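Kos Valley Choir Society -- minutes of the winter meeting, 2024-02-12

Present: Damir Stojanovska (chair), Mirsad Georgiev, Todor Omerović, Eleni Vidmar, Jacqueline Chauvin (minutes).

Minutes of the last meeting were read and agreed, with one spelling fixed. 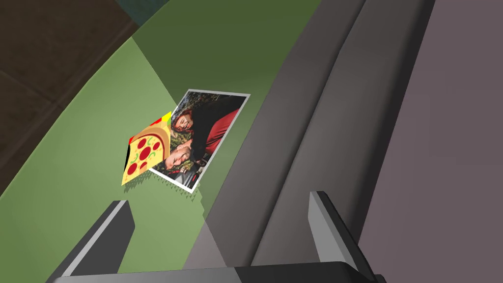

Page 2

Summer concert. Great news to start with: Pletow church hall is ours for the July concert! Damir went over to sing a few scales in it and came back beaming -- the echo is lovely and the altos will finally be heard at the back. Hall hire and piano tuning come to 695 together, and this was approved by all.

Program. Eleni has found three harvest songs from Nirkurska that none of us had ever sung. She played them through on the keyboard and the second one had everybody humming along by the last verse. Agreed to learn all three and to open with the slow one.

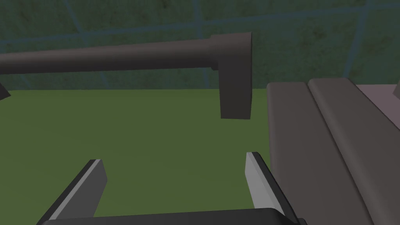 The tenor line in that one goes up very high, so Mirsad will write out an easier part and bring copies to the next practice. Anyone who wants the high version is warmly invited to try it!

New singers. We have had 5 new people since the fall, two of them basses (hooray). Todor asked if they could be paired with someone who knows the folder system, and Damir will make a list.

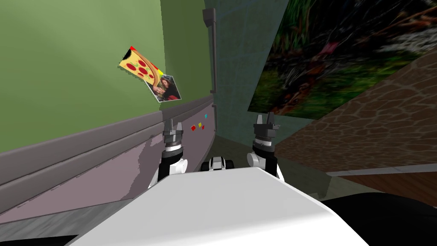 Mirsad wondered whether one practice a week would be enough with so much new music, and asked for an extra sectional for the men. Agreed, starting after the break, in the Prokska room if it is free.

Any other business. Black folders are still missing. Please look at home.

Meeting closed with a run through the second harvest song, twice.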